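Cable Untangling Study: Frequently Asked Questions

Last updated July 25, 2024

This page covers the questions we get most often about the Trurkance method and the results we released in January. If you want the code or the demonstrations, see the downloads page.

What is Trurkance?

Trurkance is a training method for two-armed manipulation of cables and other soft, stringy objects. It takes recorded demonstrations from a human operator and learns a policy that picks a strand, decides which arm should hold and which should pull, and chooses when to let go and look again.

What is new about it?

Most earlier work on untangling starts by tracing the whole cable from one end to the other. That works well with a single rope on a plain background. It breaks down with several cables of different thickness in one pile, as the trace gets lost at the first dense crossing. Trurkance doesn't build a full trace. It scores short visible sections by how likely they are to come free if pulled, and plans only one move ahead.

Why does colour matter so much in your tests?

Colour gives the model an easy way to tell one cable from another, and we wanted to know how much it leans on that. The thin dark strands are the hard part, particularly where they run under thicker ones.
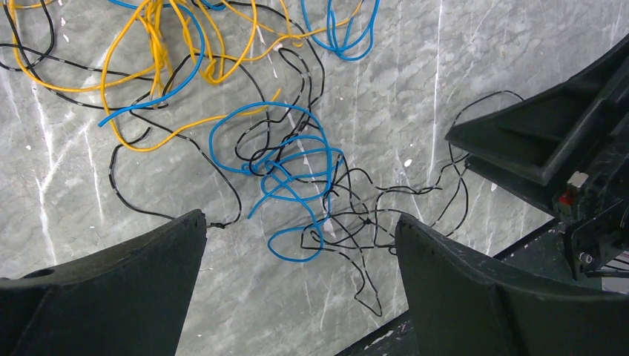
We trained a second version on greyscale images to check. It was slower to choose a first grasp, and it confused neighbouring strands more often. The gap was smaller than we expected on loose piles and larger on tight ones.

How much data did you use?

There are 4,000 demonstrations in the training set, all recorded by teleoperation. Failed attempts were kept and labelled as failures. Removing them made the policy more likely to keep pulling on a strand that was already jammed.

How well does it work?

On piles laid out in ways the policy had not been trained on, it fully separated the cables in roughly 70 per cent of trials. A trial counts as a success only if no two cables are touching at the end. Partial separation is reported in its own column and is not included in that figure.

What does it still get wrong?

Tight knots, mainly. The policy can open a loose overhand loop but tends to shrink a small one. It also drops strands when both grippers close near the same crossing - we see this more with thin wire than with thick cable.
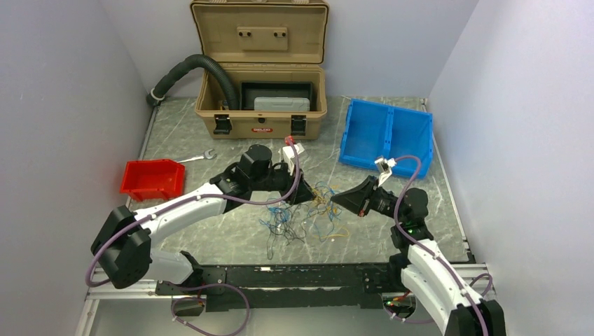 Does it need both camera views?

For the published results, yes. The wrist view is used for the final approach and the fixed view for choosing where to go. With the fixed view alone, grasps on thin strands were the first thing to suffer.

What are Bolline and Ostano?

They are the two baselines in the results table. Bolline is our own version of a trace-first planner. Ostano is the same network as Trurkance, trained without the scoring step.

Can I use the Kostiuk set for my own work?

Yes, for research and teaching. Kostiuk is the name of the demonstration set, and the licence is in the download folder. Please cite the version number, as labels were corrected between versions 1 and 2.

Will it run on other arms?

We haven't tested that. The policy outputs gripper positions, so a different pair of arms should be possible with new calibration and some fresh demonstrations.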